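Slide 4 – Food storage at home

Thank the audience for returning promptly from the break. This section takes 8 minutes and should finish before questions open.

Remind attendees that the Karnbridge household survey reached 1000 homes. In 65 of them, residents reported throwing out a full bag of groceries in the week before the visit. The figure is small, but the Culteritz office considers it worth attention ahead of the October campaign.

State the main advice plainly: perishable food should not stand at room temperature for more than 2 hours. Raw meat belongs on the lowest shelf, in a closed container. Leftovers should be labeled with the day they were cooked.

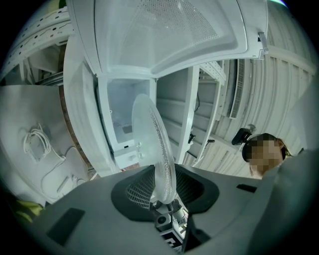
Slide 5: White refrigerator, door open.

Pause before moving on. Residents in Stirkenard asked most often about door storage – milk and eggs in particular. Advise that both keep better on an inner shelf. Condiments and juice may stay in the door.

Refer detailed questions on rental appliances to the Sandoval housing desk. Printed leaflets are on the table by the exit. Next slide: reading date labels.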